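The Drawer That Bit Back

The fault report from Burkau runs to 44 lines, and the first one is my favorite: "Hand would not let go." I read it on the train and was already grinning by the second page, because a stuck hand is one of the best puzzles in robotics.

The hand belongs to Fluller, a two-armed research robot that Mirjam Verbruggen's team has been teaching to open and close small drawers. It had done 400 pulls without trouble. On 22 July 2024, during an ordinary run, the fingers closed on a handle, the arm drew back, and the release command went out. The fingers stayed shut. The arm kept going, and it dragged a whole cabinet 53 millimeters before Verbruggen hit the stop button. 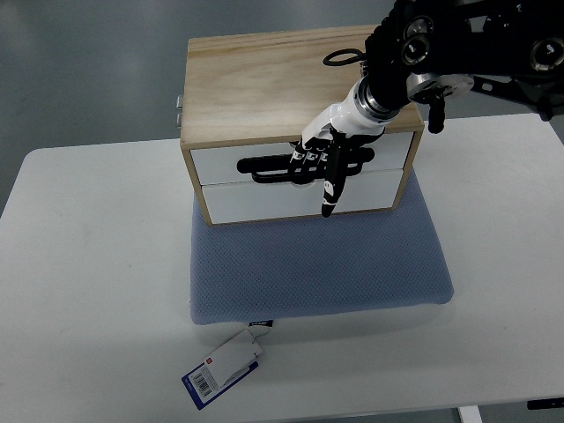

No one was hurt and not much was broken - one cracked finger cover, one dented pride. But a hand that holds on when it has been told to open is a serious matter, and Verbruggen shut the work down that same afternoon. "If that had been my sleeve, I'd have gone with it," she told me.

She called in Tiruwork Wolde, who hunts faults for a small outfit named Idside, and Wolde did something I love: she left the software alone for two whole days and just listened to the motors. 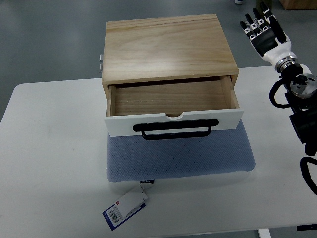
One of them was humming. The finger had jammed at the end of its travel, and its sensor was reporting "open" anyway. The controller believed the sensor, so it saw no reason to try again, and the arm moved off as planned. A tiny clip had slipped on its shaft - a part you could lose in a shirt pocket!
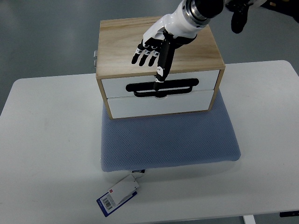

Wolde's fix has two halves. The clip is now pinned, and a new routine called Tilahun checks the motor current before the arm is allowed to travel. She also wanted the test setup to be forgiving, and I got to see it at close range. The little cabinet stands on a soft, dotted cushion with its store tag still hanging off the front, and the handle is a plain black loop that the fingers can get at from above. Pull too hard and the arm now halts and waits for a person.

I asked how many clean pulls it would take before she trusted it. "2,000," said Wolde, without looking up from her laptop.

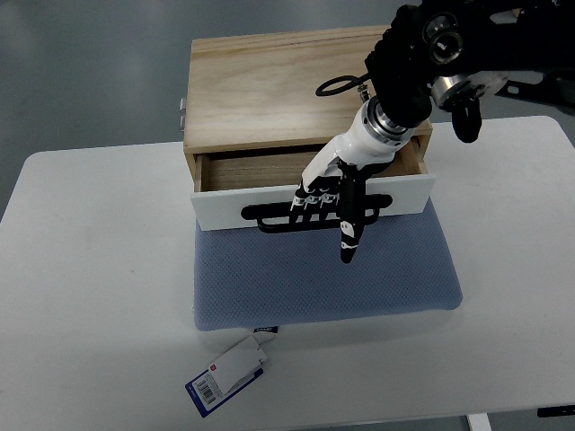
Verbruggen would settle for fewer, and the two of them argued about it happily through lunch. What they agree on is the stop button. It used to be mounted by the door, a good four steps from the table. Now there are two, and one is always within reach of whoever is running the test.

The cracked cover sits on Verbruggen's windowsill, next to the old clip in a jar.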